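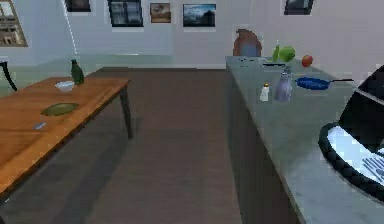 Start with the practice kitchen, Gwenaël Pruvost told us before we'd got our coats off, and leave the soldering bench for after the tea, or you'll never get away from it. So we did, and I'm glad, even if we lost most of Tuesday evening to it!

The Trurkeo workshop is a shared shed behind the old Tessier bakery, and the home-built arm (they call it Fadent) has been going together there since September. Everything it does gets tried in the simulated kitchen first, table on one side and counter on the other, with a bottle, a bowl and a blue frying pan among the things to reach for. Maëlys Caron built that side of it. She let me drive for a bit, and I was hopeless, but she was very kind and only took the controls back when I'd got myself into a proper muddle.

The real arm has cost them 350 dollars so far, mostly motors, and I lost track of how many bits were rescued from a dead printer. They've logged over 1,000 practice runs. The elbow joint still has a wobble, and my neighbour and I had a lovely long argument on the drive home about whether a wider bearing would cure it.

Comments

Russ: Did they say which glue they used on the elbow? Mine lets go every winter.

Pim: Went last month, wonderful evening. Wear warm socks, the floor is freezing.

Contact the newsletter | © Brustetti Makers' Circle | Back to top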